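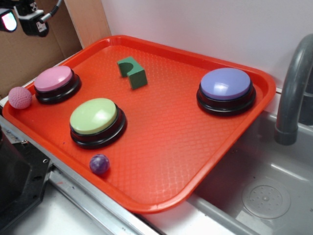 *Temps de lecture : 4 min*

# Poste Isis, site de Fudham — contrôle avant achat

Relevé du 19/05/2023, à joindre à la demande de budget. Le contrôle porte sur le poste existant, côté évier, et sert à décider de ce qu'on commande pour le second poste. Cotation : **OK**, **R** (réserve, achat possible), **B** (bloquant, pas de bon de commande tant que le point reste ouvert).

Neuf points, repris dans l'ordre de la fiche précédente pour faciliter la comparaison.

## A. Plan de travail et voisinage

- [x] **1. Accès au poste** — OK. L'opérateur atteint le plateau par l'avant sans passer le bras au-dessus de l'embase. À conserver pour le second poste.
- [ ] **2. Stabilité du plateau** — R. Le plateau rouge orangé est posé en biais et dépasse au-dessus de la cuve. Pour des appuis sur des boutons, la charge tombe parfois du côté du porte-à-faux. Prévoir un cadre de maintien ou des butées. Le devis Jastel propose un cadre réglable à 181 € HT, pose non comprise.
- [ ] **3. Proximité de l'eau** — B. Robinet et cuve juste à côté de la zone de travail. Deux solutions chiffrables : vanne d'arrêt consignée pendant les essais, ou écran amovible entre la cuve et le plateau. La première ne coûte presque rien mais dépend de la personne qui ouvre le poste. Je demande l'écran.
- [ ] **4. Fond de poste** — R. Le panneau de carton debout derrière le plateau ne tient pas lieu d'équipement. À remplacer par un panneau rigide, mat, lavable. Ne pas prendre de blanc brillant.

Commentaire sur le point 3 : la réserve figurait déjà sur la fiche précédente, cotée R. Je la passe en B parce que le second poste serait installé sur le même plan de travail, et qu'on doublerait le matériel électrique exposé. Si l'implantation change, le point pourra être recoté.

## B. Bras, pince et câbles
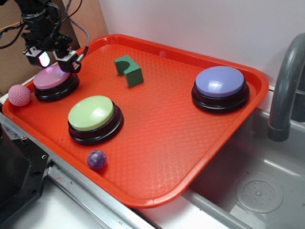
*Pince au-dessus du bouton rose, câbles en boucle à hauteur du poignet.*

- [ ] **5. Cheminement des câbles** — R. Les boucles sont libres au-dessus du poignet et un câble gris descend vers un doigt de la pince. Vérifier le mou sur toute la course, articulation par articulation, avant de poser des colliers. À la commande : gaine souple et attaches démontables, pas de colliers à usage unique près des connecteurs.
- [x] **6. Fixation de l'embase** — OK. Serrage contrôlé à la clé, aucun jeu ressenti à la main, bras hors tension. Le plan porte des éraflures, sans conséquence pour la fixation.
- [x] **7. Arrêt d'urgence** — OK. Essayé bras en mouvement lent, puis à la vitesse d'essai habituelle. Réarmement manuel conforme à la consigne affichée. Pour le second poste, demander à Yuen un arrêt commun aux deux bras, et un schéma de raccordement avant livraison.

Commentaire sur le point 5 : Yuen vend le faisceau gainé en option. Le tarif de l'option n'apparaît pas sur le devis reçu. Le faire ajouter en ligne séparée, sinon la comparaison avec Jastel est impossible.

## C. Doigts, éclairage et objets d'essai

- [ ] **8. Surfaces de contact des doigts** — R. Pas de déchirure constatée au toucher. C'est une pièce d'usure, donc à budgéter comme telle : un jeu de rechange par poste dès la première commande. Demander le délai de réapprovisionnement par écrit.
- [x] **9. Objets d'essai** — OK. Boutons à dôme, bloc de mousse vert en forme d'arche, petites balles. Rien de coupant ni de lourd. Le rebord du plateau retient les balles, à garder dans le cahier des charges si l'on change de modèle de plateau.

Remarque hors cotation : le fond gaufré du plateau brille sous l'éclairage et la couleur pâlit par endroits. Avant de payer une seconde lampe, essayer un plateau mat. Demander un échantillon aux deux fournisseurs.

## D. Ce qu'on achète, et quand

| Poste de dépense | Fournisseur | Décision |
|---|---|---|
| Cadre de maintien du plateau, 181 € HT | Jastel | à commander en May (mai), sur le petit matériel |
| Écran côté cuve | à consulter | avant toute autre commande |
| Panneau de fond rigide | à consulter | avec l'écran |
| Gaine et attaches | Yuen ou Jastel | attendre le devis détaillé |
| Surfaces de doigts de rechange | Yuen | avec le second bras |
| Second bras | Yuen | suspendu au point 3 |

L'enveloppe de petit matériel est de 500 € HT pour le poste Isis. Le cadre, l'écran et le panneau doivent y tenir. La gaine passera sur la ligne du second bras si le total dépasse. Le nettoyage du rebord blanc à droite du plateau, où traîne un fil ou un poil, ne demande aucun achat — à ajouter à la routine d'ouverture. 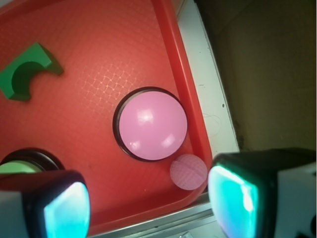 Chez Jastel, on répond que le cadre réglable ne devrait pas être commandé avant l'écran : les deux se fixent sur le même bord, et un écran trop épais obligerait à reprendre les butées. On y conseille aussi de mesurer le dépassement du plateau avec la pince en position basse, et de joindre cette cote à la commande.

Pris en compte. L'ordre du tableau est donc à lire ainsi : écran d'abord, cadre ensuite, même si le devis du cadre est déjà entre nos mains. La cote reste à relever.

## Suites

- [ ] Relancer Yuen pour le prix du faisceau gainé et le schéma d'arrêt commun
- [ ] Obtenir un prix pour l'écran et le panneau de fond, même fournisseur si possible
- [ ] Relever la cote de dépassement, pince basse
- [ ] Faire prolonger la validité du devis Jastel
- [ ] Recoter les points 2, 3, 4 et 5 après pose

Points en réserve : 2, 4, 5, 8. Point bloquant : 3.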